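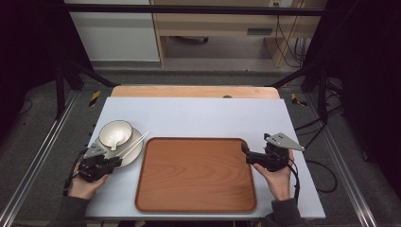

Recording your first table-setting demos

Grolulari Robotics Club, new member guide, part 3

By now you've done the safety talk and signed the sheet, and you've found out which of the stools wobbles. Part 3 covers recording demonstrations with the hand-held grippers. You do the job with your own two arms while the grippers log what you did, and later on we feed the lot to Nellell, our two-armed robot, in the hope that some of it sticks.

Our task this term is called Clear Away. Put the saucer, with everything on it, onto the tray. A four-year-old can do it. Nellell could not do it in March, or in May, and in July it did something to a saucer that we still sweep up bits of.

What you need

One pair of hand-held grippers, left and right. They're labelled on the inside of the handle, where you can't read the label once you've picked them up.
The board, laid flat on the table.
The wooden tray.
A saucer with a bowl, a spoon and a pair of chopsticks.
Long sleeves in a dull colour. Last year's hi-vis jumper cost us an afternoon of recordings.
A partner to run the laptop.

Step 1. Set the board

Lay the board across the table and push it until it stops sliding about. Stand back and check it's square to the black frame. If it's crooked, every demo you record will be crooked in the same way, and the robot will learn that very faithfully.

Step 2. Put out the tray and the crockery

Tray in the middle, saucer to its left. The bowl goes on the saucer, the spoon goes in the bowl, and the chopsticks lie across the saucer on the side nearest the tray. Let the tips stick out past the rim a bit. People keep tidying them. Leave them alone.

Between takes, shift things slightly. Turn the spoon, swap the angle of the chopsticks, nudge the saucer a thumb's width. If everything starts in exactly the same spot each time, you'll train a robot that can clear exactly one saucer in exactly one place, and we already have one of those. We call it the old model.

Step 3. Sort out your cables

Each gripper has a cable. Let the right one run down over the right edge of the board to the floor, and keep the left one looped out near the left edge. Neither should cross the board. Before every take, lift both grippers as high as you'll need them and see what comes with them. If the answer is a bowl, start again.

Step 4. Hold the grippers properly

Hold them like a garden hose you don't entirely trust: firm, but with loose elbows. The metal plate on top should tip upward. If your wrist rolls so far that the plate points at the floor, the tracking gets lost and your smooth little movement comes out as a teleport.

Keep your fingers behind the jaws. You will want to steady the bowl with a stray knuckle. Nellell doesn't have knuckles.

Step 5. Get into the start position

Left gripper over the near left edge of the saucer, right gripper reaching toward the right rim of the tray. Wait there for a slow breath before you move. Your partner says "rolling" and you say nothing, because the first year we did this everyone chatted and nobody could remember which take was which.

Step 6. Do the move

1. Close the right jaws on the tray rim. This arm is an anchor and has no further ambitions.
2. Bring the left jaws down to the edge of the saucer and close them gently. You want a pinch.
3. Lift just enough to clear the tray's raised rim. Higher looks impressive and sends the spoon wandering.
4. Carry it across and lower it onto the tray. Wait until it's sitting flat before you open the jaws.
5. Back both grippers off to where they started and hold still for another breath.

A good take lasts 14 seconds. If you're finishing in six you're showing off, and the replay will look like a burglary.

Step 7. Keep it or bin it

Bin the take if you dropped something, used a finger, or stopped partway to have a think. Keep it if the move was a bit ugly but worked. Ugly is fine, and we have a fair bit of it.

Your partner types K or B after each one. Please don't type K because you feel sorry for someone.

How many do we need?

The target for the term is 300 kept takes. The folder currently says 506, which sounds terrific until you learn that Ingeborg Rathjen went through the lot one Sunday and found a long run recorded with the left and right grippers swapped. Those now live in a folder called Flesten, after the team that beat us at regionals, and we don't open it.

Common troubles

The saucer tilts as you lift. You've grabbed too close to one side of the bowl. Let go, move round a little, try again on a fresh take.

The chopsticks roll off. Slow down at the start of the carry. If they roll off anyway, bin it.

The jaws don't close all the way. Squeeze the trigger to the end. If that changes nothing, put it in the box marked Baumgart and take the spare.

Your arms ache. Swap with your partner every 2 batches. Yes, even if you're on a streak.

Packing up

Unplug the grippers before you coil the cables. Crockery goes back in the tub with the tea towel between the pieces. Leave the hazard tape on the floor where it is, since peeling it up takes the carpet fluff with it and it never sticks down again.

Part 4 covers trimming the recordings. Bring a snack.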